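Brider season two: episode count and release format

October 26, 2022

The streaming service Itivov has renewed Brider for a second season of nine episodes, up from seven. Production started in July. Episode length stays at 30 minutes, except for the finale, which has no listed runtime yet.
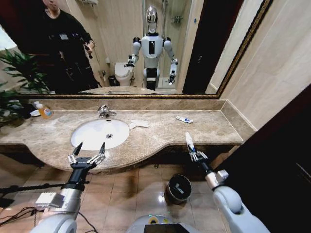
Marble counter, oval sink and mirror.

The first season went out all at once. Season two will be weekly. I prefer this for a mystery, although the pilot was cut for binge viewing and has no real recap points. The writers will have to add them.
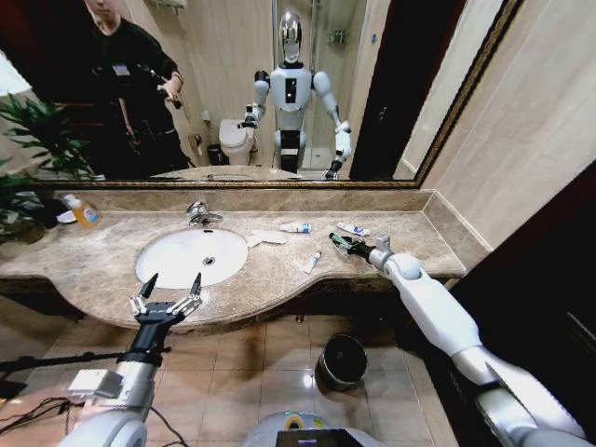 Brurnier is again the production company, with Chaudhry handling post. The sound mix was the weak part last time. Dialogue in episodes three and four sat well under the music on a stereo setup, and the 5.1 track was only slightly better.

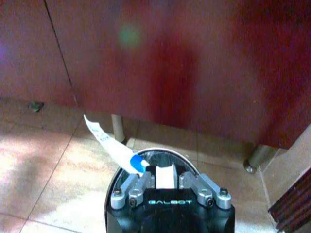
No trailer so far. The show page lists audio in English and French, with subtitles to follow. My episode notes for season one are still up under post 910, including the corrected timeline for the hotel plot.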